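Nito Kitting Cell - Progress Report to Foltement
Prepared by Ludivine Chevalier, 11 April 2021

1. Status

The evaluation of the Nito two-arm kitting package is in its second phase. Installation was signed off in February. The task under review is the transfer of parts from open bins to a central kit tray, using the standard grippers supplied by Gaillard.
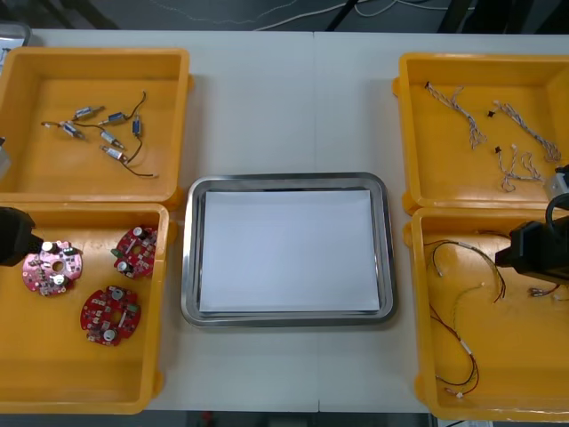

Figure 1. Bin layout with motors, circuit boards and wiring around the paper-lined kit tray.

2. Handling results

The phase logged 158 transfers. Operator intervention was required in 19 of them, mostly on wiring. Cables tangle with their neighbors, and the supplied grasp planner has no setting for flexible parts. Gaillard has promised an update but has given no delivery date.

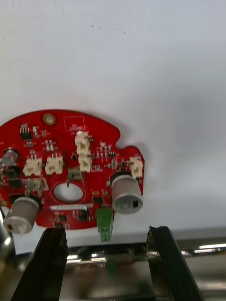 Circuit boards are the more reliable part class. The planner treats each board as a rigid disc and ignores anything mounted on it. This is a limitation, as the usable grip area is small: with the fingers closed on the bottom edge, a green terminal block hangs in the gap between them. We have asked for a keep-out zone to be definable per part. Apolline Vidal is writing the specification.

3. Kit assembly

Kits are built with the board placed first and a harness laid beside it on the paper. Placement tolerance for the harness is still open - the Wadine inspection software rejects kits in which wires overlap the board.

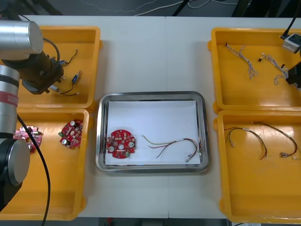

4. Next period

- Repeat the harness trials with the updated planner, if received.
- Run 80 further transfers on boards only.
- Obtain a price from Gaillard for 2 sets of spare fingers.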